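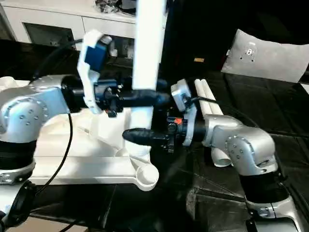
Stunatach wrote:
Bundgaard told me on Monday they were keeping the old scoreboard, so I don't know where everyone is getting the idea that it's coming down. The whole left field side stays. It's the wooden bleachers past third base that are going.

Flitard wrote:
Which Bundgaard, Ingvar? He told my brother-in-law the exact opposite in May. I like the guy, but he says whatever the person in front of him wants to hear.

My two cents, I'd rather they saved the bleachers and let the scoreboard go. I sat up there for every home game as a kid (my dad had the end seat, right where the splinters were worst) and you could hear the third base coach cussing. Capacity was 1000 back then, or that's what was painted by the gate. Nowadays they say 800.

museck161 wrote:
It was never 1000. They got to that number by counting people standing along the right field fence. I worked the gate two summers and we ran out of seats way before that.

Also the 161 in my name is the number on my locker from when the Museck Mills team played there, in case anybody from that bunch is reading. Say hi!

Flitard wrote:
Well, I'm going by the sign. You may be right about the fence, though, people did stand out there for the July 4 doubleheader.

Stunatach wrote:
OK, so I called the parks office this morning. The lady was nice but she only had the drainage plan in front of her. She did say the outfield is getting regraded first and nothing on the third base side gets touched until that's done. So there's time to go take a last look if you want one.

Does anyone know what happened to the plaque by the ticket window? The one for the minor league club that trained there in spring. I was out there walking the dog and there were just 2 bolts sticking out of the brick.

ingvarsson wrote:
No relation to Ingvar Bundgaard, before you ask -- I get that a lot on here.

The plaque was gone before any of this started. I noticed it missing at the high school playoffs and figured somebody was cleaning it. I don't agree about the bleachers, by the way. They were miserable to sit on and the back row leaned. Keep a couple of planks for the clubhouse wall and build something with a roof.

Flitard wrote:
A roof! You want a mall, go to the mall.

museck161 wrote:
I'm with ingvarsson, my back can't take those boards anymore. But I'll be asking for the end seat plank for Flitard if they let us have any.

Flitard wrote:
Now that I would take. It's the one with a D carved in it, row four.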